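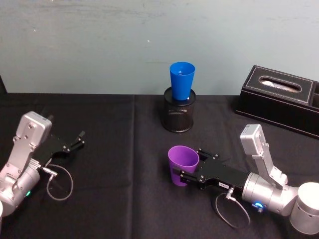 Party Printables on a Small Budget: Our Project Report

Oct 6, 2021

We started in March with a simple wish – to make a set of birthday printables that any family in Lernport could cut out at the kitchen table. Our theme was owls, mostly because we all love drawing them!

The first batch was 50 gift tags and a banner, printed on Pesen cardstock from the school store. It looked lovely but jammed the printer again and again, so we moved to a lighter paper and redrew the banner letters a little wider. After that we handed out 106 sets at the Stirkham craft fair (we had hoped for 100, so we were very happy) and asked parents to send us a note.

Most of them liked the tags best. Several wanted a blank line for the child's name, and we have added one to the thank-you cards too. The cupcake toppers still need thicker sticks.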